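Posted 10 July 2025
By the Datero trials desk

PAID PARTICIPANTS WANTED, household and shop-floor chores, people vs machines

Short version: we need people who are good with their hands and don't mind doing the same boring job over and over while we time it. Paid, on site, no experience with robots needed. Longer version follows, please read it before you write in, the last call got a lot of emails asking stuff that was already in the ad.

What it's for

Datero is running a comparison. Same chores, same objects, same table heights. People do them, then machines do them, then we look at where the gap is. Everybody has seen the videos of a robot folding a shirt. What the videos don't tell you is how many shirts went on the floor first, or whether it would have managed with the sleeve inside out. We want numbers on that. For the numbers to mean anything we need regular people doing the regular job, with the fumbles left in.

Our own view going in, so you know who you're dealing with: no, machines can't do most of this yet. Some of it they do fine. Picking up a box of a known size, sure. Wiping a flat counter, OK. Matching socks, slow but it gets there. Then you hand over a fitted sheet, or a trash bag that won't open, and the afternoon is gone. We could be wrong about which chores are hard. Half the reason for doing this.

Where

Two sites. Household chores are at the Ullberg site, a set of rooms with a working kitchen, laundry corner, beds, a bathroom sink. Shop-floor chores are at Skokositz, more of a warehouse feel, concrete floor, bring a sweater even in summer. You pick one when you apply. You can do both if the schedule allows but say so up front, we can't move people later.

Parking at Skokositz is free, at Ullberg it's street only. Bus stops close to both.

What you'd be doing

Household list, at Ullberg:
Loading and unloading a dishwasher, mixed dishes, some with awkward handles
Folding towels, shirts, one fitted sheet (sorry)
Changing a pillowcase and a duvet cover
Putting groceries away, incl. eggs
Wiping down a sink and faucet
Sorting a junk drawer into a tray with dividers
Putting a new bag in a trash can

Shop-floor list, at Skokositz:
Packing small parts into boxes and taping them shut
Peeling and sticking labels straight
Driving screws into a panel, hand driver only
Plugging and unplugging network cables, power cords, ribbon connectors
Coiling cable and tying it off
Sorting hardware by size
Restocking a shelf from a cart

Nobody does the whole list in one go. Each session is 4 chores off one list, we choose which, you find out when you get there. Every chore gets repeated. You will get bored. Being bored is fine, tell us when you are, we write that down too.

You work at your normal speed. Please don't race. In the March round people raced and we had to throw out a chunk of good sessions for it.

The second part, optional, pays extra

After your own chores you can stay and judge the machine's. You watch it try the same job, on recordings and sometimes live, and mark down what you would accept. Would you leave the towel like that? Would you trust that plug to stay in? Would you put that box on a truck? We need this from people who just did the job, with it still in their hands so to speak. Engineers are bad judges here, we let too much slide.

Most of the arguing in the last round was over connectors. A person plugs in a cable without thinking, you feel for the slot, wiggle, push. A machine has to get the plug lined up with one opening out of a whole bank of them that look the same, hold on tight enough not to slip, and not shove so hard it bends something. The tab has to be the right way round. And the cable drags on it the whole time.
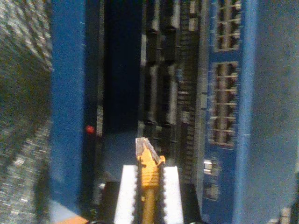 Network cable chore: yellow cable in the gripper, plug end toward the switch ports.

If you've ever worked in a wiring closet, or crawled under desks for a living, we especially want to hear from you for this one. Put it in the subject line. Same goes for hotel housekeeping on the Ullberg list, and anybody who has packed orders for a season or more.

Who can apply

18 or over
Able to stand for most of a session, with breaks (stools are there, tell us if you'd rather sit for all of it)
OK with your hands and forearms being filmed. We don't film faces
Left handers very welcome, we are short on them
Comfortable reading instructions in English
No hand or wrist injury right now that lifting would make worse

Glasses fine. Long nails fine, we want real hands. Gloves only if you'd wear them for the same job at home or at work.

Not eligible: current staff of Datero or of Menon, who supply the test benches. Family of staff, ask first.

Pay and time

2 sessions per person, on separate days. You get $100 for each one, paid by bank transfer after the session, not at the end of the project. If you leave early becuase something hurts or you just don't like it, you still get paid for that session. Judging is paid on top at an hourly rate, we'll send the rate with your booking so you can decide.

Lunch is not included. Coffee is. There's a fridge.

How many

We have room for 333 people over both sites. Weekday slots fill slower than weekends so if you can do a weekday morning you'll probaly get in sooner.

How to apply

Email the trials desk with the subject line CHORES and the site you want. In the email put:
Your age
Left or right handed
Any job where you did chores like these, even years ago. One line is plenty
Days you can't do
Whether you want the judging part

No resume please, we won't open it. No cover letter.

We answer everyone but not fast. If you get a slot you'll recieve a consent form, read it, it says how long the video is kept and how to have yours deleted. Sign it at the site, don't mail it back.

Wear short sleeves or something that rolls up. Take rings off if they come off, if they don't just tell whoever checks you in. Phones go in a locker during the chores, you get them back at every break.

Questions about access, ramps, interpreters etc, same email, put ACCESS in the subject and it gets looked at first.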